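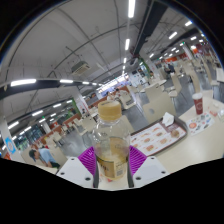
Tisside, 17 Feb 2019. The small studio Starnora announces today the first public version of Barrera, a free add-on for block-building games on mobile phones. Barrera brings a system of drinks and brewing to survival worlds, with 166 new recipes and five kinds of barrel. Each drink is kept in a bottle which the player can see through, partly filled with a pale yellowish liquid and closed with a beige screw cap, and the level goes down with every sip. Water must be collected first, then it is mixed with plants in the Istitz, a special table that the player builds from clay and copper.

"We have tested the add-on on older phones during many months, and it runs well also there," says Azucena Cárdenas, lead designer of Starnora. The closed test had 570 players, who sent 3,835 reports.

Barrera is still at an early stage. Multiplayer worlds are not supported yet; Eifion Kemeys, who is responsible for the programming, plans them for April. Players are advised to make a copy of their world before the installation.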